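Paredes Seed Swap: Your Questions

Do I have to bring seeds to take some home?
Nope! Plenty of people come empty-handed their first year and show up the next with more beans than they know what to do with. Take what you'll really plant.

How should I pack my seeds?
Paper envelopes, please, with the plant name and the year you saved it. If you know a story about the variety, write that down too. We love those! Last September someone wrote a whole page on a squash.

How do I keep them over the winter?
Cool, dark and dry is the whole trick. Let everything dry on a plate for a couple of weeks first, then put the envelopes in a tub with a lid that fits well.

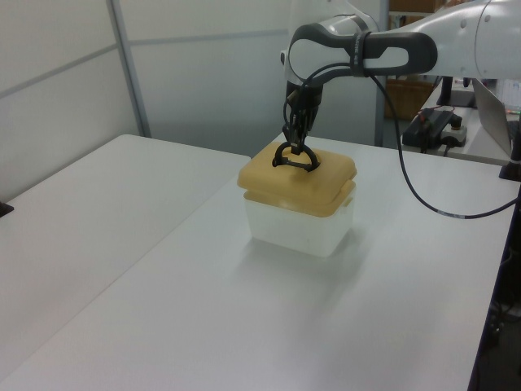 Beans and tomatoes will keep for years that way. Onions and parsnips won't, so sow those the very next spring.

How many kinds do you have?
We listed 441 at the last swap, and 18 of them were lettuces (yes, they do taste different!).

Can I bring store-bought packets?
Sure, opened or not. Just skip anything marked F1, as the saved seed won't grow true.

Where do I park?
Use the lot on Fikine Street. The one by the Trudomari bakery fills up early, mostly with people buying rolls.

Page updated April 20, 2016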